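Workshop tips: keeping two-handed table jobs from going sideways

Okay, back to the tip jar! I've spent most of December rewriting the planner for our two-arm setup (we call it Karo), and the soft stuff is still what eats my evenings. A zipper pouch, a scrap of cloth, anything that slumps when you touch it. Here's what I'd pass on.

Put the work area into your software as a plain rectangle, then tape the same rectangle on the table. When a grasp lands in the wrong place, you can look at the tape and know right away if it's the calibration or the plan.

Give each hand its own "keep out" bubble and shrink it only for the last step. I had mine at 12 centimeters for ages and the arms just hovered there like two people at a door! 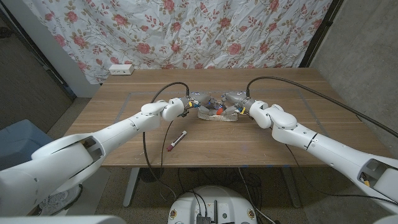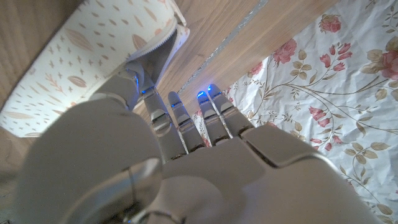
Reading time: 2 minutes

Cables go in the collision model too. A couple of fat curved tubes coming off the back of each hand is plenty, no need to simulate every wiggle.

Busy patterns are hard on segmentation. Roses on the curtain, sprigs on the pouch, and my mask used to wander all over the place. Lucyna Nowicki told me to train on crops with the prints swapped around, so I made over 1,000 of them one Wednesday night (with a lot of tea) and the edges got much cleaner.

Log the finger commands and the wrist view on the same clock. Mine were 9 frames apart and I blamed the controller for a week, sorry controller.

Oh, and save your settings file before you touch the grip force. I keep the old one next to the new one with the object's name in it, so pouch_soft, marker_cap and so on. Hubert wants dates in there as well, and we're still arguing about it.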